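Home Stories Poems Archive Submit

The Pink Box

Nineteen minutes before the Grelcombe van. She had the lid up and still no idea what went in first.

Her mother's box. Pink, of course, everything her mother bought was pink – the comb, the bath mat, the awful kettle. Up to 60 letters once, tied in string. Now what? Buttons. A bus ticket to Skurkcombe, 31 pence, who keeps that.

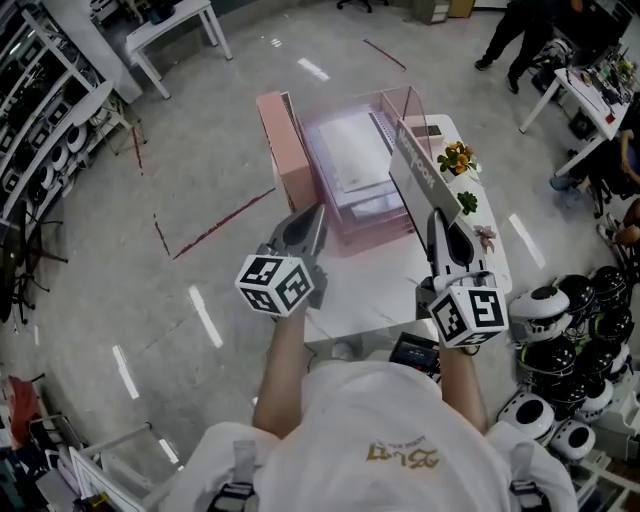
The lid up, and the yellow flowers close by.

She'd promised to be quick. She was never quick. The flowers would have to stay, they'd never survive the van, all those bends past Zinchenko's yard and then the hill. Somebody would water them. Somebody might.

Letters, then. Or the photographs? No – letters. She read one line and wished she hadnt. Put it back. Took it out agian.

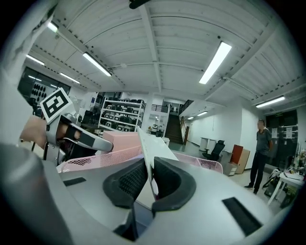 "Come when you can," it said, in that slanting hand, "the door sticks but push." No date. No kiss either. She had not come when she could. She'd come three years after, in a borrowed coat, and the door hadn't stuck at all.

A horn outside. Already? She shut the letter in her pocket and went to find her shoes.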